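Plevus Project Report: Teaching Two Arms to Tidy a Desk
Lumturie Milošević

What I wanted to find out

My question was pretty simple: if you train a two-arm policy on one fixed layout, how badly does it fall apart when you turn things a little? I figured it would be bad. It was worse than that!

I collected 299 demonstrations by teleoperation, all on the same white table, and trained for 4000 steps on the lab machine (thank you to everyone who let me hog it in September). The left arm handles the colored blocky thing at the back, and the right arm is supposed to help or stay out of the way.
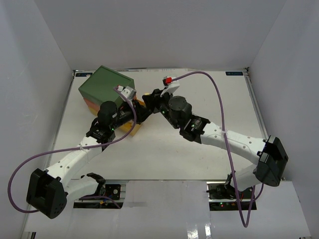
Staying out of the way was the hard part. In my first version, which I called Drirura, both arms loved the middle of the table, and I spent whole evenings with one hand on the stop button. Adding a penalty for wrists getting too close helped a lot – it also made the arms kind of shy, so they'd hover and do nothing.

For the second version I cut the penalty in half and added 30 new demonstrations with the target turned at different angles. I also put highlighters on the table, so the policy would have to cope with some clutter between the grippers.

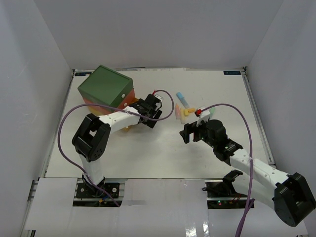

Results and what I'd change

The second version did better on turned layouts, but it still got confused when I moved the drawers close to the back wall. I think my demos are too neat. I always reached in from the same side (I'm right-handed, and it shows), so next time I'd get a couple of other people to drive the arms too.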